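# Potport group issues common rules for bin-picking trials

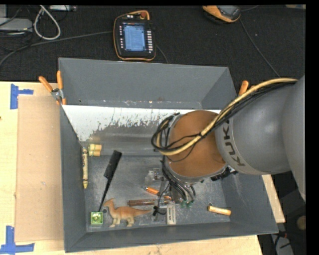
*A KUKA arm reaching into a gray bin of mixed objects, with a control pendant on the floor covering behind the table.*

Laboratories and small integrators that publish results from robotic bin picking now have a common set of rules for setting up a trial, running it and reporting what happened. The Potport Handling Group released the first edition of its good practice document in April. Adoption is voluntary. The group has asked its own members to apply the rules to any result submitted to its shared results table.

The document is called the Owino Rules, after the room in which the drafting meetings were held. It covers trials in which a single arm removes mixed items from an open-topped bin. Conveyor picking, mobile bases and two-arm cells are outside its scope. It does not replace a risk assessment or any safety standard that applies to the cell, and the introduction states that conformance to the rules may not be presented as evidence of safe operation.

Drafting began after members compared pick rates obtained with nominally similar equipment and found that the figures could not be reconciled. One site had counted an item as picked when it left the bin floor. Another counted it only after release at the drop point. A third had restarted the clock after every operator intervention. According to Hamisi Rashidi, who edited the text, each method was defensible but none had been written down.

"The arithmetic was fine in every report," Rashidi said. "We were dividing different things by different things."

## Fixing the bin

The longest section deals with the bin itself. It must be held so that contact with the gripper does not shift it relative to the robot base. Clamps, bolts and fitted recesses are all accepted. Tape is accepted for marking a position on the work surface but may not be the only means of restraint.

The report must give the inside dimensions of the bin, the slope of its walls and the finish of its floor. Reflective areas are to be noted, as they can produce gaps or false returns in depth data. A bin may be used in worn condition, provided the wear is recorded and the same bin is used for the full series. Replacing it partway through starts a new series.

Position is checked before the first attempt and again after every 60 attempts. If the bin has moved beyond the tolerance declared at the start, the attempts made after the last good check are discarded.

## Item sets

A conforming set contains at least 8 items of differing shape. The rules do not prescribe a catalog. They require that the set include at least one long thin item, one item with an irregular outline and one item that is transparent or partly transparent. Toys, stationery and household tools are permitted. Sharp items are excluded unless the report explains how they were handled between trials.

Items are to be tipped or dropped into the bin from a container. Placing them by hand in chosen positions is allowed for demonstrations and debugging, but those attempts may not be included in a reported rate. Items resting against a wall or in a corner must be left there. An earlier draft allowed operators to move such items toward the center before starting, and the provision was removed following comments from Bukon, a gripper supplier, which argued that wall and corner picks account for much of the difference between end effectors.

## Cables and pendant

Cables and hoses on the arm must be routed so that they do not enter the bin ahead of the gripper at any point in the programmed range. The rules call for a slow run through the extreme poses before the series begins, with an operator watching the wrist. Any change in routing is logged. Where a cable passes between the camera and the bin, the report must state whether the affected region was masked.

The control pendant must be within reach of the operator for the whole trial and may not be stored inside the arm's working envelope. An unattended overnight run does not qualify for the results table, whatever guarding is fitted.

## Counting and reporting

A pick is successful when the item has been released at the declared drop point. An item dropped on the way counts as a failed attempt, even if it lands back in the bin. Two items lifted together count as a failure unless the task was declared in advance as a multiple pick. Operator interventions are listed separately, and the clock runs through them.

The minimum series is 900 attempts for a rate reported as a single figure. A comparison between two grippers or two planning methods requires 2000 attempts in total, divided equally, with the order alternated in blocks. Shorter series may be published as preliminary results and must be labeled that way in the heading of the table.

Raw logs are to be kept in a form that another site can read. Worerix, a software firm in the group, has supplied a plain text template for this purpose. Use of the template is optional, but the field names are not.

Some questions were held over. Members did not agree on whether lighting should be specified by measured level or only described, and the first edition asks for a description. Wear of gripper pads during a long series is mentioned in a note without a limit. Rashidi said both subjects are on the list for the second edition, and that sites with measurements on pad wear have been asked to submit them with the logs attached.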